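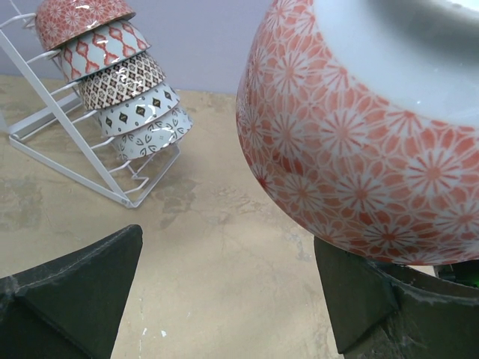

工单 705
主题：双臂碗架工位，交接规则与放碗规则互相冲突，请明确以哪条为准
提交人：Trilok Rawat（Amholm 现场）
受理：Seema Kushwaha（Norport 技术支持）
优先级：中
状态：已解决，待文档更新

问题描述
工位做的是陶瓷碗上架和取下，两条臂配合。现行作业规范里有两处写法对不上。第 4 节写“交接时，接收臂夹稳之前，递出臂不得松开”，第 6 节写“任一时刻一只碗只允许一副夹爪接触”。操作员按第 4 节做，复核的人按第 6 节判，同一段操作一边算合格，一边算违规。上周复核退回来的记录里，多数是这一条。

另外，指面磨损没有更换标准。现在的做法是谁觉得该换谁去换，白班和夜班掌握得不一样。

影响范围
只影响碗架工位。托盘工位用的是塑料件，规范里没有第 6 节，不受影响。

已尝试的处理
1. 口头通知操作员交接时尽量快。没有效果，复核照样按第 6 节退回。
2. 把夹持力上限调低。第 534 次操作里碗在指间转了一个角度，没有掉，当班停机后人工取下。上限已恢复原值。
3. 暂停交接，改为单臂完成。靠里的位置单臂姿态不好，腕部离架子太近，操作员不愿意这样做。

处理记录

Seema Kushwaha，09:20
收到。请补充三项：规范的版本号、第 534 次操作停机时两臂的状态、复核人判违规时引用的原文。暂时不要再改夹持力。规范第 2 节写明力参数由工位负责人改，改完要留记录，这次的调整我没有查到记录，请一并补上。

Trilok Rawat，10:05
版本是五月那一版。停机时左臂夹持，右臂未闭合，夹爪已经进入交接区。复核引用的是第 6 节第一句，没有引用别的。力参数是我让当班改的，记录现在补，编号 302。

Seema Kushwaha，10:40
看过了。第 6 节最初是为上架写的，目的是防止两副夹爪在架子旁边同时受力，把碗往金属条上压。写的时候没有限定区域，所以读起来连交接也一起禁了。第 4 节没有问题。我的意见是保留两条，给第 6 节加上适用区域。已转 Jummai Etim 确认。

Jummai Etim，13:15
同意加区域，但区域不能只按位置划。碗横过来夹住的时候，圈足和碗沿各朝一边，另一副手指朝圈足方向靠过去，这个动作本身是不是交接，只看位置判断不了。建议按“已宣告”来判：操作员在界面上按下交接键之后，适用第 4 节；没有按键，一律适用第 6 节。

Trilok Rawat，13:50
按键可行，界面上本来就有，只是没人用。有一个问题：按了键又放弃交接怎么算？

Jummai Etim，14:10
放弃也要按键取消，接收臂先退，退出交接区以后递出臂才能继续移动。没有取消就移动的，按违规记。

临时规则（文档更新前执行）

1. 交接只在桌面上方的开阔处做，离碗架至少一只碗的宽度。
2. 接收臂靠近之前先按交接键。没有按键时，空闲臂不得朝已夹持的碗移动。
3. 递出臂保持姿态不动，由接收臂靠近。两臂同时移动的，停下重来。
4. 接收臂的手指优先接触碗的外壁。圈足可以作为辅助，不得单独夹圈足提起整只碗。
5. 线缆弯曲的一侧留出余量。腕部转动之前先看线缆会不会被另一条臂带住。
6. 夹着碗的时候不做复位，也不切换操作员。确实要换人，先把碗放到桌面上，松开手指。 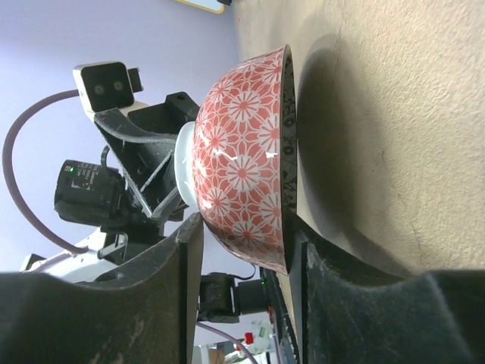

7. 出现滑动或转动时停止移动，保持夹持，由第二个人确认后再放下。不得为了补救临时加大夹持力。

关于指面磨损

Vikas Bhatia，15:30
磨损这部分我来答。指面有划痕、发灰、边缘起毛，都不等于要换。要看的是接触区还平不平。每班开始前做一次检查，步骤如下：
断使能，确认两臂静止，急停处于按下状态。
用无绒布擦指面，把灰擦掉再看，带着灰看不准。
直尺靠在接触面上，对着光看，透光的记下位置。
用手指沿边缘摸一遍，有翘起或者脱层的，当班更换。
换下来的旧件写上日期和工位，放进回收盒，不要留在桌上。
同一副夹爪的两根手指一起换。只换一根，两侧摩擦不一样，碗容易转，第 534 次操作那种情况我怀疑和这个有关，但没有拿到当时的旧件，不能下结论。

Trilok Rawat，15:55
查了更换记录，那副夹爪前一周只换过右指。

Vikas Bhatia，16:10
那就先把左指补换，再按原来的夹持力跑一轮。结果记在本工单里。

验证

Rowena Lacson，周三
左指已更换。按临时规则跑了 31 次交接，夹持力用原值，没有出现滑动。其中 2 次按了交接键以后放弃，操作员都按取消键退出，日志完整。复核人用同一份规则独立判了一遍，和操作员自评一致。

放碗到架上的部分也看了。架上的碗是倒扣斜放的，一只压着一只，夹爪到最上面的碗跟前时，能走的空间不多。现行规范只写“轻放”，没有写从哪个方向进、怎么退。建议补一条：从架子正面接近，最后一段用低速档，松开后沿来路退出，退到离开碗架以后再转腕。在这条写进去之前，先由有经验的操作员做顶部的位置。
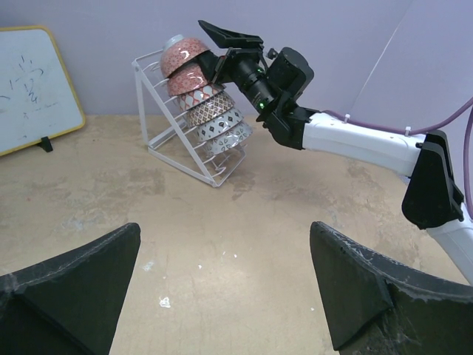 另一条臂在碗架前作业时，空闲的这条臂应该停在哪里？
停在自己一侧的桌面上方，手指朝下，不进入碗架前方，也不跨过对方的前臂。对方退出碗架并报“已退出”之后，空闲臂才可以移动。需要它留着观察画面时也照此执行，画面看不全就请对方先退，不要往前凑。

补充说明

Seema Kushwaha，周三，16:45
上面这条问得多，我会单独写进第 5 节。桌面上的碎屑和小白点也顺便说一句：开班清洁时一并清掉，碗底压到硬颗粒会划釉。清洁要在断使能以后做，两条臂都要断，只断一条不算。

白板可以留在工位后侧，但不要把当班规则只写在白板上。Brastgate 那边出过擦掉以后没人记得的事，后来改成规则以文档系统为准，白板只作提示。

待办
第 6 节增加“未宣告交接时适用”一句：Jummai Etim
第 5 节增加空闲臂停放位置：Seema Kushwaha
第 7 节增加指面检查步骤和成对更换要求：Vikas Bhatia
上架的接近方向与退出方向：Rowena Lacson 出初稿，Trilok Rawat 现场试用
此前按第 6 节退回的交接记录重新复核，判定依据改为第 4 节：Trilok Rawat
Jitpraphai 现场用的是同一份规范，更新后同步通知

处理结果
冲突原因是第 6 节缺少适用条件，不是控制软件故障。临时规则即时生效，新版发布后作废。碗在指间转动的原因未能最后确认，成对更换手指后没有再现。再次出现时请重开本工单，附上换下来的手指和当班力参数记录。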